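How to judge whether a machine can take over a chore yet

People ask me whether a machine could do a job at home or on the shop floor. I use the same method for all of them, and it works for driving an errand as well as for folding towels.

You need a pencil, a sheet of paper and someone who does the job now.

1. Write the chore down as single steps. "Fetch the parts" is too big. "Stop at the junction, wait for green, pass the works" is about right.

2. Next to each step, note what the person looks at. Include signs, lamps, barriers and other people.

3. Mark every step where the surroundings change from week to week. Roadworks get a mark. So does a kitchen worktop.

4. Mark every step where a mistake would hurt someone. Anything with two marks stays with a person for now.

5. Try the unmarked steps on the machine, 80 runs for each. Write down every time somebody had to step in.

Haruna Maruyama used this sheet for the parts run at Flostari. Her list had 9 steps. Loading the crates and reading the labels went to the Ryu arm in April. The drive got two marks, so a member of staff still does it.

Vacuuming and moving boxes along a fixed route usually pass. Laundry and washing-up mostly fail at step 3, at least with the machines I have tried.

Keep the sheet and go through it again when the software is updated.
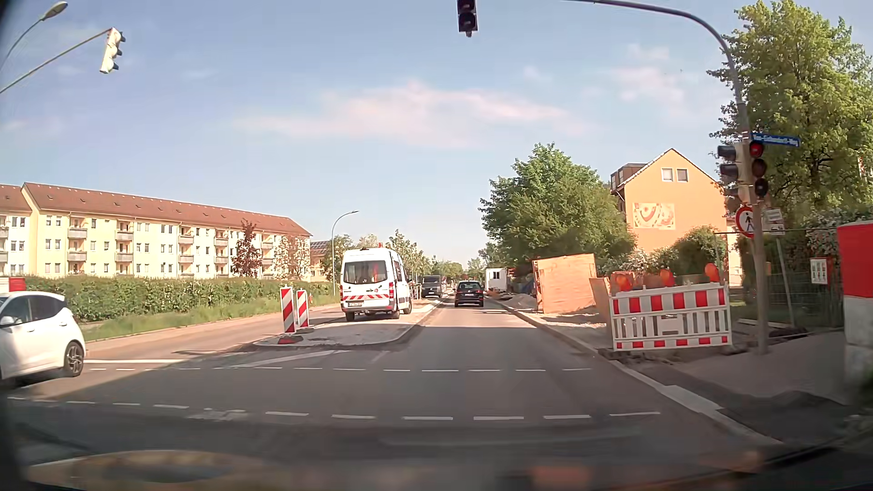

Roadworks at a signalled junction, with a red light on the right-hand mast. Two marks on the sheet.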